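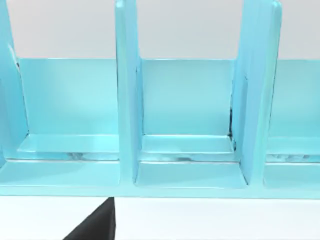
turquoise rack, empty slots, big plans

ok mail pile thread. 4 months of it on the kitchen counter and I finally snapped

first pass: anything from Bellamy goes straight in recycling. I canceled that card in July, why are they still writing me

second pass, bills. found a Vosine water bill for $269?? turns out I'd skipped two. paid it standing up

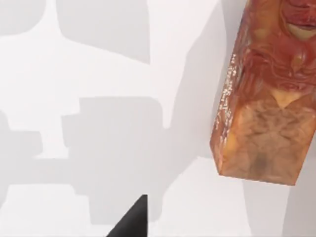
also quit opening stuff "later." open it over the bin. envelope gone before you sit down

keeping 7 years of tax stuff, everythign else gets one year. Hanitz statments are all online anyway so those got shredded

shredder jammed. twice

still to do: the Giltano warranty thing, 6 pages, needs a signature on every one. tmrw

ok counter is clear, going to bed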